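Kosia Bench Forum » Simulation and Learning » Wrist camera plus room cameras: does the second view earn its keep?

Hiyori Hattori
Oct 21, 2019

Hello all, long post, sorry! I've been training a small network to pick things up in simulation, and I wanted to know how much the wide views help once the wrist camera is close to the object. So I ran the same pick-up task two ways. One policy gets the wrist view only, the other gets the wrist view and a room view together. Everything else is the same, same network size, same 160 demonstrations, same lighting (I move the lights a bit from one run to the next).

I tested each on 50 fresh layouts. Wrist only managed 30 good grasps. Wrist plus room managed 51 per cent fewer misses than that by my script, which is obviously rubbish as you can't get that out of whole runs, so ignore that number until I've fixed the script. It does better, I'm sure of that much from watching them.

Renders from the task are below, close and wide.

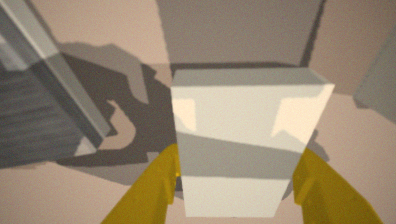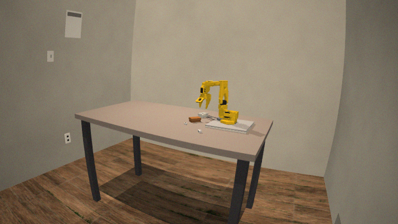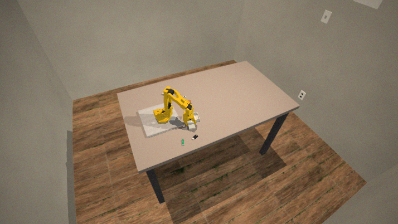
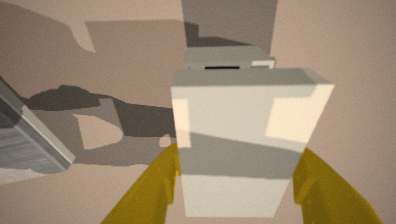
Does a wrist camera still need a room camera once the gripper is right over the object?

For the last bit of the move the wrist view is usually enough, but the room view helps the arm get to the right place and helps it recover when it comes in crooked.

That's my answer for now, anyway. Tell me where I've gone wrong.

ottmar_t
Nice work, but I don't buy the comparison yet. Two views means more pixels going in, so you've changed two things at once. Try feeding the wrist picture in twice and see if the score moves. We did this at Ruvisby in August and half of our lovely gain went away. I was cross for a week.

Hiyori Hattori
Oh, that's a good one and dead easy to do. Running it tonight.

tyson_saw
Disagree with Ottmar a bit. A doubled wrist picture has nothing new in it, so of course it won't do much, and then you've only shown that copies are useless. I'd sooner see the room view with the lights scrambled between training and test. Look at the shadows in those close views, there's a grey band across the front of the white block in both. If your wrist-only policy has learnt to aim at the band and you then move the lights, it's going to be lost.

ottmar_t
It's a control, Tyson. It's supposed to be dull.

tyson_saw
Fine, but run mine as well.

cempaka.lau
Could I ask about the arm covering things up? In the third picture the little tray is partly hidden by the yellow bits of the gripper, and that's from a room view, which is meant to be the one that sees everything. In the second the gripper is up well clear of the objects, so no trouble there. I'd guess your room view is great early on and gets worse as the arm comes down. Have you split the misses by how far along the move was?

Hiyori Hattori
I haven't, and I should. The log has the gripper height at every step so it's only a bit of plotting. My hunch is the same as yours. Also the room camera isn't in the same spot every time, which can't make life easy for it.

husnu_a
Wait, the room camera moves? You didn't put that in the first post! Then it's a third thing changing. When I tried this with Egger's old training code I had to pin the camera down before anything made sense, and only let it wander later on.

Hiyori Hattori
Sorry, yes, it moves between layouts. I wanted it to cope with a badly placed camera, as ours on the real bench gets knocked constantly. I can do a pinned version too, though the list is getting long.

husnu_a
Do the pinned one first. If the gain isn't there with a pinned camera you can skip the rest.

tyson_saw
Agree with that order, grudgingly. Then Ottmar's dull one, then the lights.

cempaka.lau
And please put the height plot up even if it's ugly. I'm about to start something similar on the Oster task and would love to steal the axes.

Hiyori Hattori
Will do. Script fix first, then pinned camera. I'll post the numbers in this thread.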